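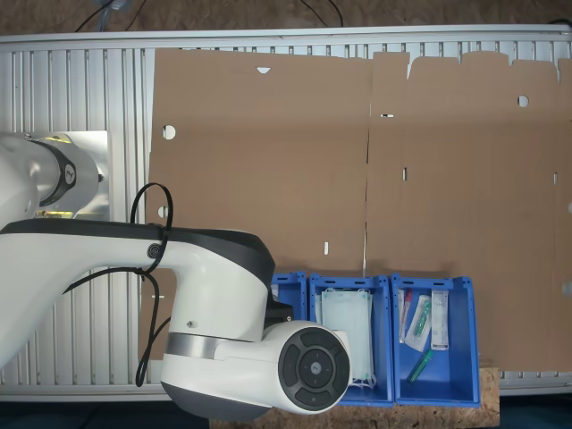

Blue bins and cardboard on the metal table

**Wattanapong Street Tenants & Neighbors - April meeting, minutes**

Started 7:10, back room. Prasert Thongdee chairing. Sign-in sheet went round late so a few names missing, tell me if yours is.

**Last month's minutes**

Approved. One fix - the bus stop that's moving is the one by the pharmacy, not the one by the school.

**1. Noise from the Hastau site**

Long one. Trucks still idling before 7 on the alley side. Prasert called the site office twice, got a call back once. They say drivers are told to wait on Clelitz Avenue until the gate opens. People on the alley say no, they don't. Marguerite has a log going, times and plates. Asked others to add to it, same format pls (date, time, what, how long).

Somebody asked if we can call the city now or do we have to wait. Can call now. Agreed: everyone affected calls on their own, one call per incident, and write down the request number. Bunching them into one letter got us nowhere with the dumpster thing.

Crane light shining in third floor bedrooms, even side. Prasert will ask if it can be shielded or turned.

**2. Laundry room at 802**

Wastach took over the machines last month. Complaints:
- app won't take cards from the credit union
- dryer by the door eats a cycle and quits
- price went up, no notice posted

Landlord says it's between tenants and Wastach. Not true according to the lease, there's a line about shared facilities - Dolores read it out. She'll send the page round. Coins still work on the old washer if you hold the slot down.

Motion to send the landlord a letter signed by everybody in the building. Passed, 2 against. The ones against want to try the Wastach phone line first, which is fair, but it's been tried. Draft letter by next meeting, Dolores and Ken.

**3. Money**

Balance is 700 dollars after the printing. Deposit for the block party permit comes out of that. Discusion about whether to do a raffle again, no decision. People liked the raffle, didn't like selling the tickets.

**4. Block party**

Sunday, same as last year, noon until the light goes. Need:
- grill (Ken's is rusted through)
- someone to knock on doors on the odd side for the street closure signatures. Still short
- tables, the church will lend if we pick up and bring back same night
- music - speaker only, no band, the band was too loud for the folks on the corner

Kids' bike parade first thing, before cars are... well, there won't be cars. Anyway at noon.

Argument over potluck vs. buying food. Potluck. Label your dish if it has nuts. Prasert making noodles, one tray without pork.

**5. Street trees**

The two by number 700 are dead or close to it. City form was sent in the fall, no answer. Tomas will resend and copy the ward office. Water bags on the new ones need filling once it gets dry, sign up on the sheet by the door. Stop locking bikes to the new ones, the bark is getting torn up.

**6. Anything else**

- Lost gray cat, east end, answers to nothing. Check sheds.
- Packages going missing from 802 lobby again. Ask for a door code change, goes in the same letter as the laundry.
- Snow shovels still out on loan, 2 of them. Bring back.
- Newsletter: anything for teh next one to Marguerite, short. She's not retyping handwritten pages anymore.

Room has to be clear by 9 from now on, so agenda items in ahead of time - item 1 ate half the evening.

**To do**

Prasert - Hastau, trucks and light
Dolores - lease page, letter
Ken - letter, find a grill
Tomas - tree form
Marguerite - log, newsletter
Odd side door knocking - STILL OPEN

Closed 9:05. Next one same time, same room.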